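Can a Robot Make Your Lunch? Don't Believe Everything You Watch

by Noémi Szabó
Posted 5/8/23 in Dandwood Kids, Build and Tinker

You have probably watched a video of a robot cooking. It chops, it stirs, it puts something nice on a plate. There is music. The video lasts less than a minute, and when it's over you want to know why your family doesn't have one of those.

I wanted to know that too. So I spent a lot of this winter at Pacheco, the shared workshop near my apartment, where a few of us have been trying to get a robot arm to do small kitchen jobs. I am going to tell you what I think, and you can decide whether I'm just grumpy.

What is a robot arm, anyway?

Hold your own arm out. You have a shoulder, an elbow and a wrist, and a hand at the end for grabbing. A robot arm is built on the same idea. Each place where it bends is called a joint, and inside each joint is a motor. The part that grabs is called a gripper. Many grippers have just two fingers, so think about picking up everything in your house with a pair of salad tongs.

Now shut your eyes and pick up a cup from the table. You can probably manage it, even if you bump it first. Your fingers feel the cup and your brain fixes the mistake before you notice there was one. A simple robot arm can't do that. If the cup is a little to the left of where the program says it is, the arm will carefully pick up nothing, lift the nothing, and put the nothing down on the plate.

I have watched ours do this many times.

So is it smart?

People love to say a robot "knows" things. I would be careful with that word. Our arm follows a program called Janisura, which we wrote ourselves, and the program is a long list of numbers and rules. It has 3241 lines. Not one of those lines knows what a banana tastes like, or why you would want your toast hot.

There is another way to teach a robot, where you show it a job again and again and the computer looks for patterns. That works better for some things. But how many times would someone have to show you how to put a strawberry in a bowl? Once, maybe? By December we had shown our arm 127 times, and it still dropped things.
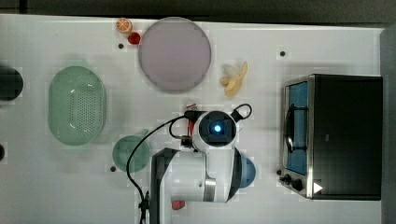 We practice with toy food for a good reason, and the reason is squashing. A gripper that squeezes too hard will turn a real strawberry into jam. Toy fruit can be dropped and pinched all day and used again tomorrow. But toy fruit also makes the robot look better than it is. Real fruit is slippery, and it comes in all sizes. When someone shows you a robot that is great with plastic food, ask to see it with a wet grape.

Questions to ask about a robot video

Was it sped up? Look at any people walking in the back. If they zip around like ants, the robot is slower than it looks.

How many tries did it take? Cillovness, a club that builds arms like ours, posted one perfect run last year. They were fair enough to write underneath that it was try number 414.

Is a person driving it? Sometimes someone is steering the arm with a controller, just out of view. That can still be a useful machine – but then the clever part is the person.

What if you moved the bowl? This is my favorite. Slide it over by the width of your hand and see what happens.

Should you build one?

Sure, if you like fixing things. Start with a small kit and a grown-up who doesn't mind screws on the carpet. Keep your fingers away from the joints when the power is on, and find the off switch before you do anything else. Use toys and boxes, nothing sharp and nothing hot.

You will learn a lot about motors. For lunch, I would still make a sandwich.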